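ok budget thread because I said I'd do one and it's 27 August 2021 and the quote expires before I do

Context for new people. Small packing outfit, mixed items, everything goes bin to bin by hand right now. I've been asked to put a number on automating one sorting table. One. Not the building

Two arms, two grippers, plastic bins. That's the job we're pricing
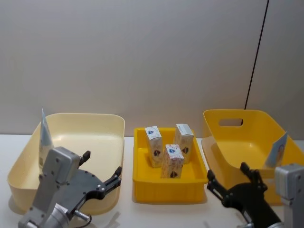
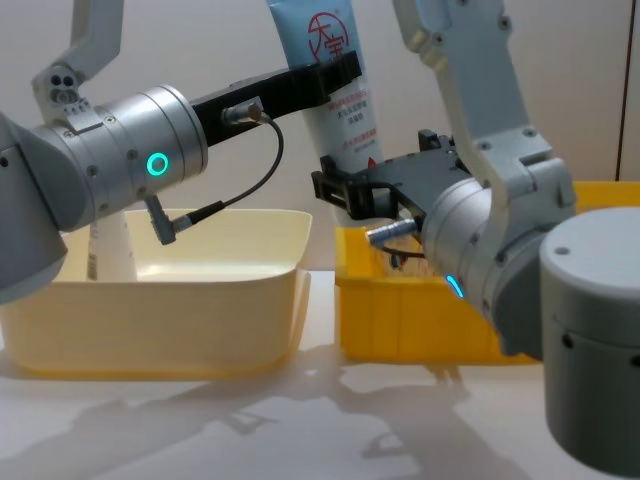 White tabletop and a yellow crate in both. Cartons in the first, tall blue tube in the gripper in the second. That spread of shapes is the whole budgeting headache, more below

Srivastava replied before I'd even got to post four: "You're pricing the arms. Price everything the arms touch. We bought the pair and then spent all winter finding money for fingers, cables and a table that didn't wobble."

Yes. Ok. That's basically the thread but I'm going to keep typing

So. What the first spreadsheet had on it: arms. grippers. shipping. a line called "misc" which was embarassing

What it has now: arms, grippers, spare fingers, spare cables, connectors, mounting plate, table, bins, e-stop, power, a PC, network drop, guarding, training, install, service contract, somebody's actual hours

Same project. Second list is double the first and I haven't padded anything

Grippers first since people keep asking. We got two options quoted, both two-finger. The Drasura ones are cheaper up front and the replacement finger sets are sold in pairs only. The Plakeck ones cost more and you can buy one finger at a time

I went back and forth for ages on this and ended up with Plakeck in the budget. Fingers get eaten. Ask for the spares price list BEFORE you ask for the gripper price

Also ask what the gripper opening is in the same units as your stuff. Sounds dumb. I had one datasheet giving total stroke and the other giving per finger and I compared them straight across for a week. A week

Shapes. Go measure your real items. Boxes are easy on paper, squeeze tubes are soft and tall, bottles roll, thin card is a pain to pick up off a flat floor. Every vendor demo I've sat through was done with a nice stiff box

Send them your worst item. Put it in the mail. If they won't run it, that's information and it cost you postage

Someone asked how many items we tested on. We put 20 in the trial list. Started with a much longer one and it was killing us, every item needs its own go/no-go and a note. Twenty was the point where I could still read the sheet on one screen

Bins!! Budget for bins. I'm serious. You want the same bins every time, same rim height, same color if there's any vision involved. We'd been using whatever was on the shelf

I put in 50 bins. Got asked why fifty for one table. They crack, they walk off to other departments, and the supplier changes the mold and then your heights are wrong. Buy the lot in one go

Color question from the replies — yes, we're going to ask both vendors about it in writing. Pale item in a pale bin is the one I'm worried about. Not going to guess in public

Cables. Oh man. Every gripper has a cable coming off it and that cable bends all day. Get the spare price and the lead time. The price is fine usually. The lead time is where you cry

Jutosthorpe (our other site) had one arm down most of February waiting on a connector. Cost less than lunch. The arm just sat there

So spares line is now: one full gripper, two cable sets, finger sets, fuses. On the shelf on day one, same PO as the arms. If you leave it for a "phase two" PO it will not happen, ask me how I know

Table. Do not reuse a table. I priced a proper one with a flat stiff top and the mounting holes done by the shop. It hurt. It was still less than the install engineer coming back for a second visit

And think about the surface. Shiny tops bounce light. If you've got cameras, ask them what finish they want, then get it in writing and order that

Space. I taped the floor. Full reach of each arm, plus a person walking past with a cart, plus the door swing. First layout had the door swing straight into the guarding, so that was a fun afternoon

Tape is cheap, do it before the quote, because the vendor asks for a layout anyway and if you don't have one they charge for it

Power: got our electrician to look before we signed anything. Needed a new circuit. Not huge money but it's a line and it wasn't on the sheet

One arm or two? This is the one I got the most pushback on. Finance wanted one arm and "see how it goes"

My case for two: the reach over both bins, and being able to hold with one while the other does something. If your items never need that, buy one! Really. Ours do maybe a third of the time, and we checked by watching people pack and writing down when they used both hands

Watching people pack is free btw. Best thing I did in this whole project. Ask them first and tell them why

Speed. Don't budget on the vendor's cycle time. Budget on theirs with your worst item and a slow day. My payback sheet has three columns: what they said, what I think, and what makes me sad. I only show finance the middle one and the sad one

Payback on the middle column is about 2 years. On the sad column it's longer and I left it longer. If the project only works on the vendor column then it doesn't work

Lease vs buy. Looked at both. Lease was nicer in year one and then there's a clause about wear parts being on us anyway. So we'd be renting the arms and still buying all the fingers. Going with buy, might change my mind if the price moves

Read the wear parts clause. It's on the back page. It is always on the back page

Hours. Put a real person on the sheet with real hours. Somebody has to teach new items, swap fingers, wipe things down, phone support. We've got it as a half day every week to start and I suspect thats low

Training too. Quote had it for one person. One! What happens when they're on vacation. Got it changed to a small group, same price, all I did was ask

Things still open:

Guarding, waiting on the risk assessment, so the number in there is a placeholder and labelled as one

Software renewal. Year one is included, year two is "to be discussed". I've asked for a figure twice

Who owns the downtime if the gripper and the arm blame each other. Different vendors, so this will come up. Asking for one support contact in the contract

Srivastava again, in the replies, says add freight both ways for repairs and find out who pays it. Adding it now, I did not have that

Also someone says to ask for the old price in writing if the order slips past the quote date. Done, emailed them, no answer yet

If you want the blank spreadsheet say so below and I'll strip our numbers out of it. Misc line has been removed

Will post what finance says. Going to go eat something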